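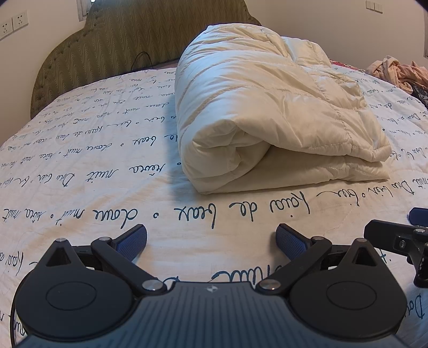 Housekeeping Work forum > Equipment and automation
Topic: They're bringing in machines for bed making, what changed for you?

linen_cart_5
Posted 18 October 2022

I work housekeeping at a place with 153 rooms outside Dalbridge. In May the company told us they had signed up with Trurnberg for automated bed stripping and duvet folding. We got a two-page handout and a meeting where most of the questions went to the front desk manager, who didn't know either.

Right now we get 6 hours for a list and whatever is left over goes to the evening person. The handout says the list gets longer once the machines are in, because bed time comes off each room. It doesn't say how much comes off. Has anyone been through this? I want to know about hours and about your back, in that order.

topsheet
We've had the Stadby carts since last year. Hours stayed the same on paper. What changed is the mix. I used to do a bed, then a bathroom, then a bed. Now I do bathrooms all morning and check beds after lunch. My shoulders are better and my knees are worse.

Fitted sheets it does fine. Duvets are the slow part. A thick quilted one that's bunched up on itself has no edge you can get hold of without feeling for it, and the machine has to look for the corner. You or I would just grab and shake.

nightlaundry61
Disagree about the duvets. Ours does them fine if they go on the bed the same way every time. The trouble is that everybody on our shift folds differently, so the supervisor wrote up one way and now we all have to do it that way. Some people hated that more than the machine.

linen_cart_5
Does it get written down against you if it stops on a bed you set up?

nightlaundry61
It logs the stop and the room. Who was on that room is on the schedule, so yes, in practice. Ask about that before it starts. We didn't, and it took a grievance to get the stops taken out of reviews.

corner_pocket
I was on the other side of this for a while. I did training recordings at a site Nông ran, same bed over and over, fold it, mess it up, fold it again. The pay was better than rooms and it was quieter, but it's harder on the wrists than people think. When you work through a gripper with two fingers you find out how much you use your palm.

I don't think these things replace a room attendant. A bed is one part of a room. Guests leave clothes and chargers on it and someone has to decide what's theirs and what's linen.

topsheet
They don't have to replace an attendant to cut one. We had two people leave and neither spot got posted. Management calls that no layoffs.

corner_pocket
Fair. I only meant the job as a whole. I wasn't in the building after it went live.

mopbucket_m
Does anyone get paid extra for minding the machine? At ours you're expected to clear the jam, wipe the pads, move the cart and still finish your list.

nightlaundry61
5 minutes per stop, added back to your time. That was in the grievance settlement too. Before that, nothing.

topsheet
Nothing here. I write mine down in a notebook.

linen_cart_5
OK, this helps. I'm taking three things to the next meeting: minutes per stop, stops not counted in reviews, and whether open spots get posted. If anyone has the wording from their settlement, could you message it to me?

nightlaundry61
Sent. Our local said it's fine to share, just take the site name off. Also get the list length in writing before the first cart shows up. Ours went up twice.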